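Minutes of the June meeting of the Clereo Basket and Textile Circle

Place: upper room of the Jenine library
Start: 6:30 in the evening
Present: the members who signed the sheet at the door. Four members sent their excuses before the meeting.

1. Minutes of the last meeting

The minutes of the May meeting were read. One correction was asked for. Under the point about the rent, it was written that the library gives us the room "for free until the summer." The right text is "for free until the end of the summer." With this correction the minutes were approved.

2. Letter from the library

The library wrote to us about the use of the room in autumn. They offer us the same evening as now, but we must leave at 8:30 and not at 9:00, as the building will close earlier. Several members found this too short, especially those who come by the bus from Tramon and arrive after the start. It was proposed to begin at 6:00. Others work until six and can not come before. After a long talk it was agreed to keep the start at 6:30, to put the practical work first and the announcements last, and to look at the question again after two meetings.

The library also asks that we do not soak material in the small kitchen sink. Pieces of cane were found in the drain. In the future we will use the two buckets, and the water will be poured out in the yard.

3. Money

The account stands at 1641. This includes the subscriptions which were paid in spring, but not the bill for the last order of cane, which has not arrived yet. Three members have not paid for this year and will receive a friendly reminder. The yearly subscription stays at 60. A proposal to have a lower price for students was received well, and it will be voted on at the yearly meeting, because our rules do not permit to change it before.

It was asked if we should buy a second cutting mat. Agreed.

4. Autumn exhibition

Most of the evening was used for this point.

The exhibition will be in the old school hall in Tramon, as last year. The hall is confirmed in writing. We have it for one weekend, and the evening before for setting up. The heating must be ordered separately, and last year we forgot it. The person who writes the letter to the hall will put this in the first line.

The theme was discussed. There were two proposals, "Baskets for the Kitchen" and "From Plant to Basket." The second one got more votes. It permits us to show also raw material, tools and unfinished work, which visitors asked for last year. Some members were afraid that it will look like a school lesson. It was answered that the labels can be kept short.

Every member may bring up to three pieces. Older pieces are welcome, also if they were shown before. Each piece must have a card with the material, the technique and the year. If the material is not known for sure, please write "natural fiber" and do not guess. Last year two cards were wrong and a visitor corrected us in front of others. 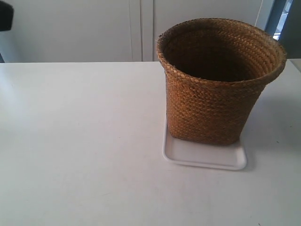

On the question of selling, the opinions were divided. A part of the members want a small table with pieces for sale, with ten percent for the circle. Others think that it changes the feeling of an exhibition, and that it makes trouble with change and receipts. The vote was in favor of a table, on the condition that it stands near the exit and that it is not bigger than one school desk. Prices are decided by the maker.

We also spoke about the old pattern book from 1946, which the circle keeps in the cupboard. Its back is broken and two pages are free. It was decided to show it open in the glass case, and not to let visitors turn the pages. Before this, the museum in Mai will be asked what a simple repair would cost. If it is too expensive, the book will be shown as it is. Copies of the pages with the round borders will be made for members who want to work from them.

5. Trip to Mai

The trip to the willow grower in Mai is fixed for the first half of the autumn, after the exhibition. The grower will show us the sorting and the peeling, and we can buy directly there. Strong shoes are necessary. Members who offer a place in their car should write it on the list at the door. The list was passed around, but it has at the moment more passengers than places.

6. Other matters

The key of the cupboard was missing for two weeks and is found again. It will hang from now on inside the door of the office, and the library staff knows about it.

A member asked that the finished pieces are not left on the window side over the summer, because the sun makes the dyed cane pale. Agreed. The shelf will be emptied at the July meeting, please bring a bag.

There was a request for an evening about repairing handles. There is interest enough. It is planned for August, if the material is delivered in time.

7. Next meeting

In July, same room, start at 6:30. Please bring the drafts of your cards for the exhibition.

The meeting was closed at 8:50.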